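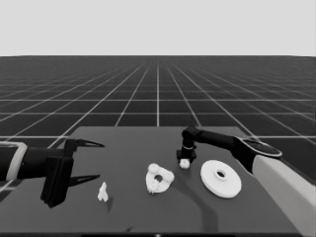 Lesia Dovhaniuk asked under my last post whether a fault in sim even counts as a fault, and I've been chewing on it all day. My answer is yes, because this one ate most of my March!

So, the gear job. Two arms, one white carrier plate with the three small gears on it, and a gear in the right gripper. In 158 of 200 runs everything goes great. In the other 42 the gripper jams the gear down like it's mad at it.

I blamed the policy first (of course I did). Retrained it overnight, got up at 5 a.m. to look, same jam. Then I blamed the gear mesh and spent a whole evening zoomed in on tiny teeth. The teeth were fine.

The real problem was the force limit. I'd set a stop at 70 newtons on the right wrist, and the log said it was loaded. But I reset the arms between runs, and sometimes the reset finished after the limit got written, so it wiped it — no warning, no error, just an arm with no stop at all.

That's the part that bugs me. We were going to copy this same startup script over to Nalen, our real cell, where people reach in to swap parts. Khrystyna-Mariia Yurchenko had already put it on her list for the afternoon. I messaged her in all caps.

Fix for now: the script reads the limit back off the arm before every run and refuses to move if it doesn't match. Ran 100 more with that in place. It refused to start on a bunch of them, which felt awful and was exactly what I wanted.

Still need to sort out the reset order properly. And Lesia, if you've seen a write get wiped like this on your setup, send me your logs please — even the ugly ones.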